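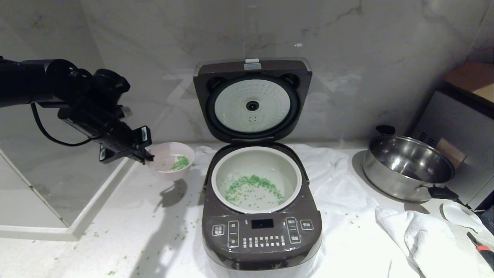

What happens to a person's old drug possession record when the law behind it is struck down?

The record stays in place until a court acts on it. In most cases the person, or a lawyer, must file a motion asking the court to vacate the conviction.

Student Project Report
Clearing Possession Records in Teserham County
Prepared by Araceli Vidal, Public Policy Practicum

Purpose

The project examined how long residents wait for a ruling after asking the Teserham court to vacate a simple possession conviction, and which parts of the process cause the most delay.

Method

The author reviewed 906 motions listed in the public docket and drew a sample of 100 for close reading. Interviews were held with clerks at the Cuvstead branch court and with staff of the Chaudhary Legal Clinic. Sealed files were excluded.

Findings

The median wait from filing to ruling was 31 days. Motions filed by an attorney moved faster than those filed by residents acting alone. Missing case numbers were the most common reason for return. Older convictions were often recorded only on paper at the Skanden archive, and requests to that office added roughly six weeks. Fines already paid were seldom refunded in the same order, so a second motion was required.

Limits

The sample covers one county. It does not include people who were eligible and never filed, and the docket does not record whether a filer had received advice from the clinic.

Recommendations

The court should accept motions without a case number when the name and date of birth match a single file. The refund request should be added to the standard form. Clerks at Cuvstead have asked for a copy of the revised form, which is attached as Appendix B.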